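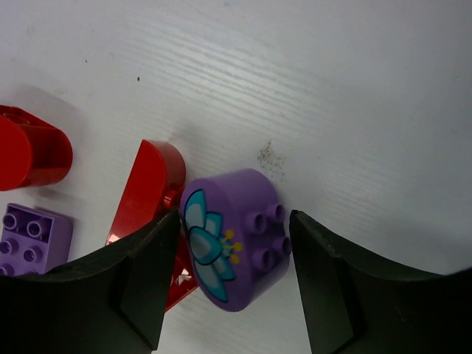
The Lastura Block Challenge is a student robotics contest where teams teach an arm to pick up toy building bricks and put them where they belong. I've been hanging around it for five seasons now, first as a competitor and later as the person who writes up the rules, so forgive me if this entry gets a bit fond! Square bricks are the easy part. What gives everybody trouble is a round one like the purple brick with the flower on it, especially tipped over between the fingers with its four studs facing sideways and a red arch right next door.

History

The contest began as a class project at the Jidberg school, with eight students sharing one arm (and one very wobbly desk). It went public the next March, and by the last season I helped with there were 16 teams and over 618 scored runs in the logbook, which I typed up myself, slowly.

Rules

Each team gets a white tabletop and a mixed pile. A brick counts once it's standing studs up inside its zone. Dropping one is fine, pushing it off the table isn't. Teams may design their own fingers, and most do, though I still like the plain black kind.

Divisions and prizes

Beginners enter the Voß division, where the bricks start out spread apart. The Pasetti division allows touching bricks, arches included, and that's where the long arguments with the judges happen. Winners in both get a trophy built out of bricks, and they have to give it back the next year.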